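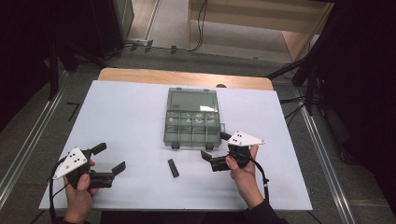

Small Parts Sorting Group
Minutes of the March meeting, 2.30 pm, Holmgren Room, Grusia House

In the chair: Nuria Cifuentes
Apologies: two received, both with colds

1. Minutes of the last meeting
Agreed, with one correction: the spare label sheets went to Pladine Street and have come back again. All present were pleased to see them.

2. The drawer clear-out
Nuria reported that the big clear-out of the long drawers is finished, and what a job it was! The final tally stands at 2,871 small items, counting every screw, washer, clip and memory stick. The meeting gave a round of applause. Nuria thanked everyone who stayed on for the washers, which were by far the worst of it (so many sizes, and several of them nearly the same).

3. Organiser boxes
A long and very cheerful discussion. The see-through grey box with the hinged lid was preferred to the open trays we have been using. Members liked being able to get an idea of the contents with the lid down, and liked the little compartments even more.
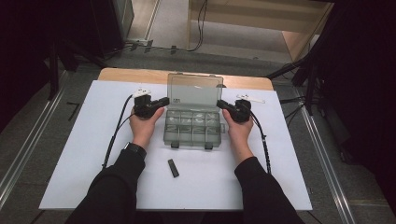
Item 3: the grey organiser with its lid up and the two rows of compartments.

It was asked whether one lift-out tray per drawer would do the same job for less money. Nuria felt the lid was worth having for anything that gets carried up and down the stairs, and the meeting agreed with her. Clisari have quoted for a pack of 56 boxes, with delivery to the side door.
Agreed: to order one pack.
Action: Nuria to place the order and ask about spare latches.

4. What goes where
Agreed that each box should hold one family of things, so fixings are kept apart from electrical bits. Small stick-shaped items caused the most debate, as they end up in every drawer in the building. They will now have a box of their own, stored on the lower shelf by the window. A lovely simple answer, and thanks to the back row for suggesting it.

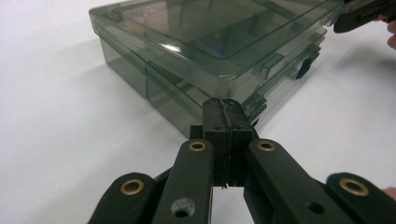
Item 4: tinted organiser on the white tabletop, hinged lid forming the top.

5. Labels
Plain white labels, black pen, capital letters, stuck on the front edge clear of the latches. We have around 100 left from last year, so no need to buy more yet. The green ones are to be used up on the shelves.
Action: all to bring a decent pen.

6. Any other business
The table lamp has a new bulb and is much brighter. Someone has left a blue scarf on the coat hooks. The tea tin is empty again.

7. Next meeting
Same room, 2.30 pm. Labelling to begin straight after the minutes are agreed.

Meeting closed at 3.45 pm.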